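August 4, 2025
Notebook, bagged-snack sorting, hand-held gripper runs

Writing this up while it's still fresh, and before Laurențiu comes looking for the numbers. I finally have something worth telling everybody about the packaging question, so bear with me if I wander a bit.

Quick recap for anyone picking this up cold (hello, Zostance folks, you're always welcome in here). The policy we trained on the Millmont set did fine on boxes and fruit and fell apart on anything in a clear bag. Laurențiu Tănase thought it was the fingertips. I thought it was the cloth underneath, as all of the Millmont episodes were recorded on one plain gray table and the model had never had to find a see-through bag on top of a pattern. We went back and forth on that for most of the spring, very good-naturedly, I should say!

So for this round I left the blue pads exactly as they were and changed only the surface. Half the new episodes are on plain cotton, half on busy prints, the busier the better, with soft mattresses under both. Total is 4,000 episodes after I threw out the ones with tracking dropouts. Same split for training, same 2 seeds for each condition. I know, I know, I'd like more seeds too, but the Flendville machine is booked and I'm grateful for what we got.

Results, held-out homes only: plain-trained and print-trained come out level on rigid items. On clear pouches over a print, the print-trained model is well ahead on both seeds. Where it still struggles is overlap - one packet lying across the end of another - and there it tends to close on the seam between them and come up with neither. Laurențiu pointed out that the failures look the same on plain cloth, so that part isn't a background problem at all, and I owe him a coffee for it.

Things to do next: relabel the overlap episodes by which packet is on top, and rerun the Kalinowski baseline with the wrist view alone. I also want to check exposure in rooms with a window behind the bed, where the shiny foil wrappers might wash out. I haven't looked at that carefully and don't want to claim anything yet. The mixed layouts, with pouches, foil, fruit and a tube all close together on a floral sheet, are the ones I'd start with for the relabeling.

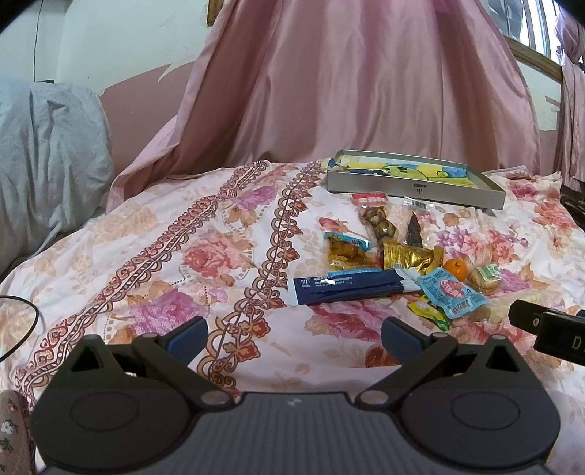 If whoever does the relabeling could keep the old labels in a separate column, I'd be very thankful - I overwrote mine in December and spent days getting them back.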